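Folding on the bed, and one white cardigan

My room has a wardrobe, a shelf, a bed and not much floor, so the bed is also my table. I sort papers on it, I wrap presents on it, and on Tuesday evenings I fold the laundry on it. For a long time I did this standing over a mountain of clothes, taking whatever was on top. The pile became smaller but the bed became more and more full, and at eleven at night I was still moving towers of T-shirts to find my pillow.

In February I started to do it differently. The quilt and the pillows go to the left side, by the headboard. The basket with clean things stays on the floor. Only one thing at a time comes up on the sheet, I lay it flat, I fold it, and it goes away before the next one comes. It sounds slow. I measured it once with the kitchen timer and the whole basket took me 15 minutes, and before it was easily double.

I begin with the towels, because they forgive everything. A towel has straight sides, it is heavy enough to stay where you put it, and if the fold is crooked you just open it and try again.
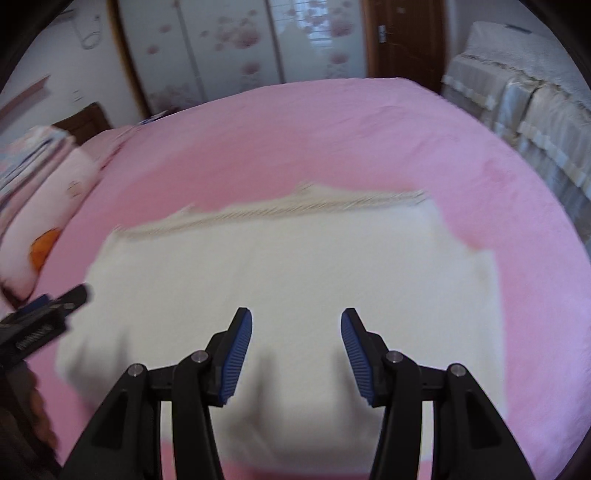
The fringe was a problem for me for years. If you fold a towel so that the fringe is outside, it catches on everything in the cupboard and after some months it looks like an old mop. My neighbor Hemi Kingi showed me his way, and I am using it since then. First you bring the fringed end in toward the middle, a little past the half. Then you bring the other end over it, so the fringe is closed inside. After this you fold the sides in thirds. You get a thick little package with one round edge, and this round edge looks to the front of the shelf. I comb the fringe with my fingers before the first fold, only two or three strokes, so it doesn't dry or lie in knots.

My towels are from Skomstead, a small shop near the bus station which sells mostly curtains. They wash well, but I would not buy so light a color again. Every small thing is visible on it.

After the towels come the T-shirts, then the pants, and knitted things are the last. I leave them for the end on purpose – by then the bed is calm and I have patience. Fluffy knits don't like to be hurried. They keep every fold you give them, also the wrong ones.

Also I don't put them on hangers anymore. I had a long gray cardigan from Bielecka, my favorite, and after one winter on a hanger it had two points on the shoulders like small horns. I tried steam, I tried a wet cloth, and the points became softer but they never left completely. So now everything soft lies down.

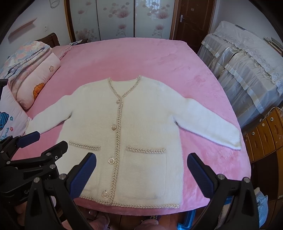
Do you button a cardigan before you fold it?

I close the top button and the bottom one, and leave the others open. With these two closed the front stays straight while I turn it over, and the knit is not pulled in the middle. If the buttons are the kind that look like pearls, I fold so that they are not pressing on anything, and I put a thin cotton T-shirt between this cardigan and the next one.

The rest goes like this. I turn it with the face down and smooth it with flat hands from the middle to the outside, without pulling. One sleeve goes across the back, then goes down along the side. The same with the other sleeve. Then the hem comes up to the middle and once more to the collar. If there are pockets I check them first, of course. I have washed a bus ticket and a lip balm this year already, and the lip balm I will remember.

In the wardrobe the soft things have the second shelf, in 2 low boxes from Rokside. I wanted the taller ones from Holik, but then I would put too much inside and the bottom cardigan would be flat as paper. Next week I want to do the bedding, and I have still no good method for the fitted sheet. If you have one, please write it to me in the comments, slowly and with all the corners.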